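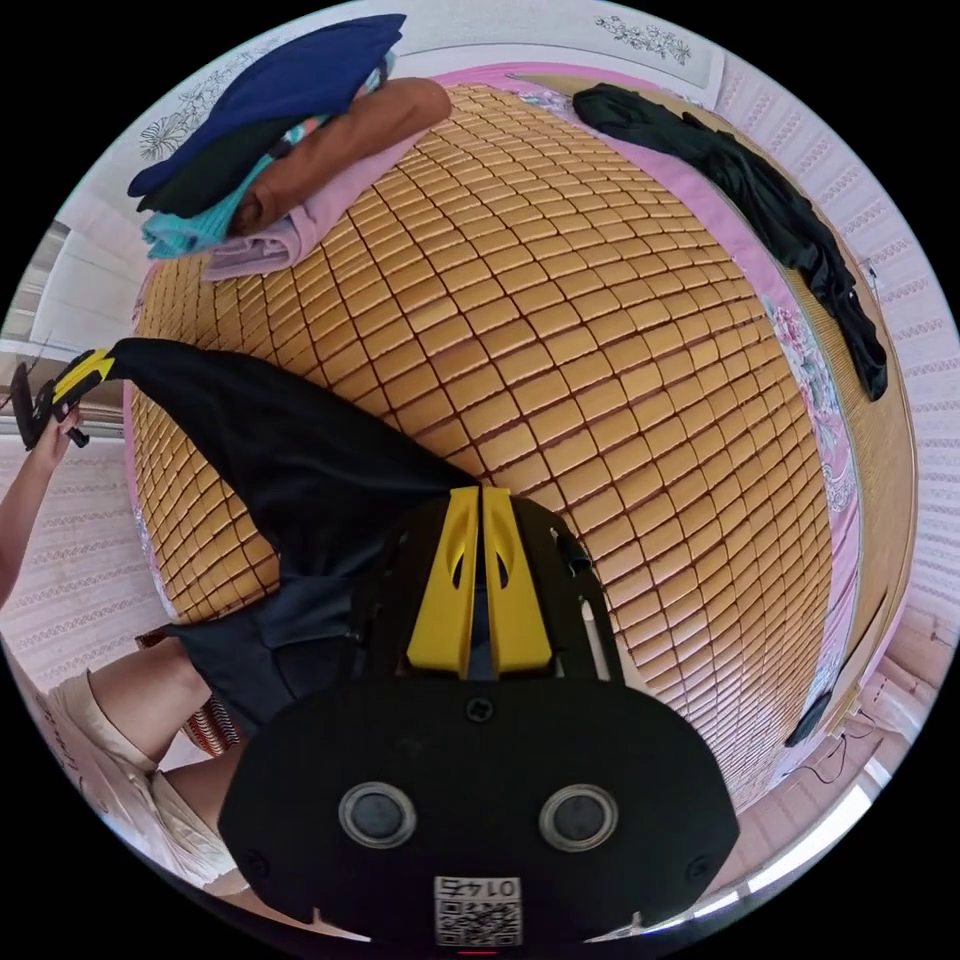

Do You Need a Special Way to Fold?

Every spring the same advice comes back around, and this May it has come back with a price tag. Three readers have forwarded me the flyer for the Trorketti folding course, which promises to change my relationship with my T-shirts. I wasn't aware we were having trouble.

I'll say up front that I went into this expecting to be annoyed, and I was, though less than I'd planned on. Hye-jin Hwang had already paid for the course and let me read her workbook over a long lunch. It runs to 130 pages. A good 20 of those are about choosing the right surface, and the surface the course wants you to choose is the Trorketti folding board, sold separately.

I fold on the bed. I suspect most of you do too. It's the right height if you sit, it's wide enough for a whole load, and once the clothes are on it you have to finish before you can go to sleep. A woven tile mat over the sheet is better still, in my opinion. The tiles give you a firm surface, and the grid is handy for squaring up a sleeve or a hem if you care about that kind of thing. The workbook calls beds "an unstable base." I've folded on one for most of my adult life and the shirts have held up fine.

The next claim is that clothes should be filed upright in the drawer, never stacked. Stacks are supposed to crush what's at the bottom and hide it from you. Well, maybe. If the pile is five garments high and every one is a different color, say navy, dark green, turquoise, brown and lavender, I can find what I want from across the room. Hiding becomes a problem when the pile is as tall as a toddler, and the cure for that is two piles. Filing upright works nicely in a shallow drawer that's full. In a drawer that's half full, everything falls over by the second morning and you end up with a stack anyway, only a sloppy one.

Then there's black. The workbook gives dark clothing its own chapter and wants it sorted, turned inside out and folded last. I agree with folding it last, but for a duller reason than the one in the book (something about visual rest). Black things all look alike when they're crumpled. You pick one up by what you think is the shoulder and it's the hem, and you start over. Leave them spread across the bed until the lighter stuff is done, then take each one by a corner, let it drop open, and find the label before you do anything else. Lint is the other headache. If your sheets are pale and shed at all, give the black pieces a shake before they go in the drawer.

Ivan Marchuk wrote in to defend the folding board. He bought the Ulon one, which is cheaper, and he says his sweaters now come out the same width every time. I believe him. I asked whether that had made any difference to his closet and he said the shelf looked better. Fair enough. If you keep clothes on an open shelf where company can see them, a board may earn its place. Mine go behind a door.

As for time, the course says its method saves minutes on every load. I tried it at the kitchen table on one ordinary basket and then did the next basket my own way, and the course method was slower by about 2 songs on the radio. I'm sure I'd get quicker with practice. I'm less sure I'd ever earn back the afternoon I spent on the chapter about socks.

What I'd keep from the whole thing is small. Smooth each piece flat with your hand before the first fold. Put the heavier and wider items at the bottom. Fold to the depth of your own drawer, which means measuring it once, and ignore whatever size the diagram gives. All of this was in my grandmother's head at no charge.

The full set, with board, workbook and drawer dividers, is 259 dollars. Hye-jin is keeping the dividers and would like to sell the rest. Send me a note if you want it and I'll pass it along to her.

Next month: Esix garment spray, and whether "wrinkle release" is any different from water in a bottle.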